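Rejecting Low-Texture Frames Before Wrist-Camera Pose Refinement

8 min read

Pose refinement in Moltari assumes that the wrist camera sees enough stable texture to anchor a match. Over furniture this fails often. Cushions, bare walls and tabletops yield few corners, and the solver returns a pose with a small residual and a large error. The steps below add a gate that scores each frame and drops the bad ones before they reach the solver.

You need a working Moltari install, a calibrated wrist camera and a recorded session to replay. The session used on this page is the Pomgate living room set.

1. Split the frame into tiles

Divide the grayscale frame into an 8 by 8 grid. Scoring the whole frame at once hides the usual failure, in which all the corners sit in one region and the rest contributes nothing.

gate.grid = 8
gate.input = gray

2. Score each tile

Run the corner detector per tile and keep the count. Then compute the structure tensor for the tile and store the ratio of its smaller eigenvalue to its larger one. A low ratio means the gradients all point one way. Corners in such a tile tend to slide along the dominant direction between frames.

3. Set the thresholds

Mark a tile usable if it passes both tests. Pass the frame if at least 17 tiles are usable. Start there and tune on your own recordings.

gate.min_tiles = 17
gate.min_ratio = 0.2

4. Check the gate on a hard frame

Replay the session with the overlay on and stop at index 682. Fine fabric weave and long wood grain both produce gradients, but neither is a good anchor. The knots in the wood and the curve of the dark cable are better candidates. Mask the cable anyway if it can move during the run.

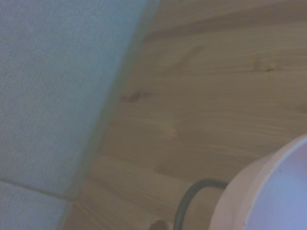

5. Handle rejected frames

Do not hold the last refined pose. Fall back to forward kinematics and inflate the covariance on each rejected frame. When a frame passes again, let the filter pull the estimate back over several updates. A hard reset will show up as a jump at the controller.

6. Log the result

Write the usable tile count with every frame. A slow decline across a session usually points to focus or exposure.

Comments

brorkuv_dev: Does the ratio test run before or after undistortion?

Reply from the author: After. Running it before bends straight grain near the corners and lets bad tiles through.

tmx: Had to lower min_tiles on a narrow lens. Works otherwise.

Related

Hand-eye calibration with the Coetzee target
Covariance inflation in the Moltari filter
Replaying Brorkuvthorpe sessions offline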